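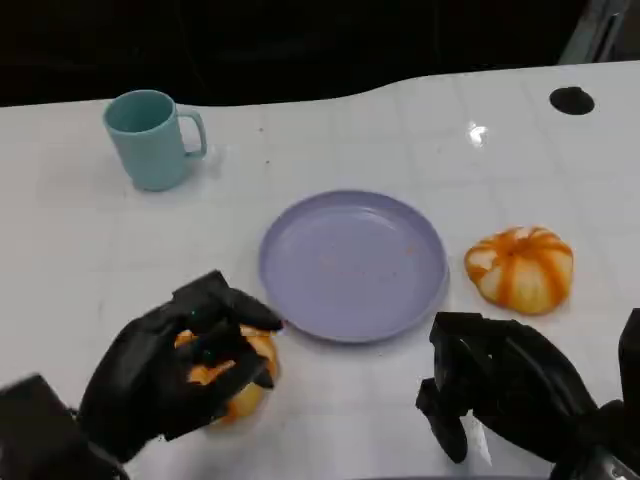 OK so the Pravevum post. Been promising it since August and three people emailed me this week so here we go, typing fast, got a train at noon.

Short version for the ones who won't scroll: I'm keeping it. With grumbles. Long version below.

What it is. Pravevum is a subscription for teaching two-arm setups to do tabletop stuff. You drive the arms, it records, you get a trained policy back, you run the policy, you swear at it, you drive the arms some more. They don't sell arms. They don't sell hands. I get asked that a lot. You bring your own hardware and check it against their supported list, and the list is longer than it was last summer but still has holes in it. I bought through Ketilsson, who resell it with a setup visit thrown in. Pay for the visit. Really.

Price: 300 a month, 12 month minimum. That minimum is the thing I like least about the whole deal. There's no trial. There's a demo video and a call, and the call is mostly the demo video again.

Setup. Ketilsson sent Vasylyna Pasichnyk out from their Gullton office and she was great, quick, no sales talk, fixed a network thing on my end that wasn't even her job. Calibration took most of the morning. The manual says 30 minutes. Ha. Maybe the second time. The second time I did it on my own and it was better but still nowhere near that, mostly because the wizard kicks you back to the first screen if you close the laptop lid. Who closes the lid? Me, apparently. Twice.

The task I gave it was dull on purpose. Clear a place setting. Mug, plate, toy pumpkins, put things where they go. I figure if it can't do crockery then I don't care what else it does.

Recording is the good part. You press the pedal, go, press again, and the episode is saved with all the views lined up. Bad take, hold the pedal down and it's gone. I had my own scripts for this before and they were awful, half my files had one view running behind the others and I'd only find out after training. None of that now. My account says 507 episodes as of last night and I've not lost one that I wanted to keep. That alone is worth a chunk of the money to me.

Training is on their side. You queue it and wait. Queue times are all over the place, sometimes it's back before dinner, sometimes next day. No progress bar, just a word that says "working". Would it kill them.

Results. Small round things: good. Picks up, sets down, doesn't fling them. Mugs: good if the handle is somewhere it's seen before, shaky if not, so turn the mug around a lot while you record. Wish somebody had put that in the manual. Plates: meh. Flat things with a low rim are hard for everybody I guess, but the sales page makes it look like nothing. It is not nothing. I got plates working some of the time after a lot of extra takes and I would not leave the room while it runs.

Shiny tabletop doesn't help either. Their support suggested a matte sheet, I haven't tryed it yet. On the list.

The close-up views matter more than I expected. I trained one run with only the overhead view to save time and it was clumsy right at the moment of grabbing, over and over. Put the wrist view back in and retrained, much better. So if you're thinking of skipping those, don't.

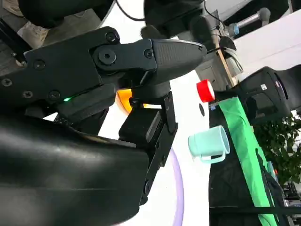

Do you need to know how to code to use it?
Not for recording and running, that's all buttons and the pedal. You'll want a bit of Python if your hardware isn't on the supported list or you want your episodes out in some other format.

Export, while I'm on it. It works, it's slow, and the folder names are nonsense. But your data is yours and you can take it with you, I checked the contract before signing and so should you.

I looked at Oltstead too. Cheaper, month to month, nicer screens. But it wanted one arm only when I asked and I've got two, so that was a short conversation. If you have a single arm, look there first.

Stuff I want fixed: the lid thing. The progress bar. A proper way to tag episodes, becuase right now I'm typing "mug left" into a notes box like an animal. And some kind of trial, even a week.

Next up is stacking, and I'll post the settings file once I've cleaned my passwords out of it. Train. Gotta go. Comments are open, I'll answer tonight.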